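We use cookies to remember your settings. Accept all / Manage preferences

Breakfast trays, part one of however many this takes. I've been setting up two trays for the guest rooms and have got as far as cloths, cups and bowls. 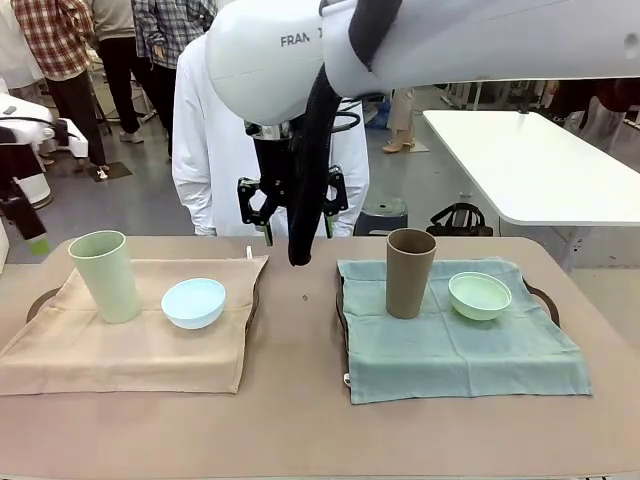 Apolinar Nava asks why I bother with a cloth at all, as a tray wipes clean and a cloth has to be washed after every spill of milk.

Fair question. A bare tray is slippery. I carried one up the stairs at Tallmont last May with a bowl of porridge on it and the bowl went from one end to the other at every step. With linen under it the bowl stays roughly where you put it. I'll take the washing.

The cloths are linen, one beige and one teal. They go right over the rim and hang down a bit. I used to fold them to fit inside the tray, which looks neater for a minute, but then you have a thick edge all round and nothing stands straight on it.

I don't iron them. I did at first. With two guest rooms and a change every morning I was ironing before seven, and by the time people had eaten their toast you couldn't tell. Now they get shaken out hard, hung over the back of a chair and smoothed by hand. There are creases. Linen has creases.

Washing: 40 degrees, ordinary powder, no softener. Softener makes them slide about, and then you may as well have the bare tray. Tea stains come out if you get cold water on them the same morning. Beetroot doesn't come out. I've lost one napkin to beetroot and I don't put it on trays any more.

Cups. Both are tall and cylindrical with no handle, pale green for one tray and a taupe brown for the other. No handle means you can't fill them with boiling tea and expect anyone to pick them up. They're for juice, milk, water, or coffee that has sat for a bit. Hot tea goes up in a mug from the kitchen cupboard.

Cup on the left, bowl on the right, on both trays. I'm left-handed and Apolinar isn't, and we've had this conversation. It stays as it is until a guest complains.

A tall cup is the weak point of the whole arrangement. If there's a fold in the cloth underneath, it leans. I put the cup down, look at it from the side, and pull the cloth flat if it's off. Ten seconds. Worth doing before it's full.

Bowls are light blue on the beige and pale mint on the teal. I tried them the other way round too and could live with either. What I didn't want was everything matching, as then I can't remember which tray belongs to which room.

That is the real use of the colours. Beige goes to the back room, teal goes to the front. The back room had a guest in spring who couldn't have nuts, and I wanted to be able to see from across the kitchen which tray was which. I still had to check. But it helped.

On bowl size: big enough for cereal with fruit on top, small enough that there's room left for a plate. I had wider ones from Jimport and they were lovely, but once they were on the tray you couldn't get toast next to them. They're used for salad now.

Asked in a message what goes in the bowls. Weekdays it's muesli, 100 g, with the milk sent up separately in a little jug so it isn't mush by the time it arrives. I weighed it for a week and now I do it by eye. Yoghurt and stewed apple on Friday, when I've cooked a pan of it the night before.

The jug holds 200 ml. That does one bowl and a splash for coffee. If people want more they come down, and most of them come down anyway for the second coffee.

Trays are dark with curved handles at the ends. Handles matter more than I thought. The old ones from the Cuautle market had slots cut in the sides, and as soon as a cloth hung over the rim you were feeling about for the slot with a full tray in your hands. With these the cloth can hang down and there's still something to get hold of.

One thing I keep meaning to do is snip the little white tags off the cloths. They stick out at the corners. For now I try to turn the tag to the far side, and I forget about half the time.

Still to come: spoons, the small plates, and something for butter. I had butter in a saucer with cling film over it, which did the job but looked like leftovers. Apolinar suggests a jam jar lid. No.

I set up the evening before as far as I can – cloth, cup, bowl – and lay a clean tea towel over the lot. Food goes on at 8. Doing it the night before saves running up and down looking for a clean cup with my hair wet.

Wipe the table before you put the trays down, and again after. Crumbs get underneath, stick to the bottom of the tray and end up on somebody's duvet. I know this because I wash the duvets.

Spoons tomorrow, if the Brestau parcel comes. If it doesn't, they get the kitchen ones.

Recent posts
Getting candle wax out of a tablecloth
Where to keep spare pillows in a small house
Stewed apple without added sugar
Airing cupboard, before and after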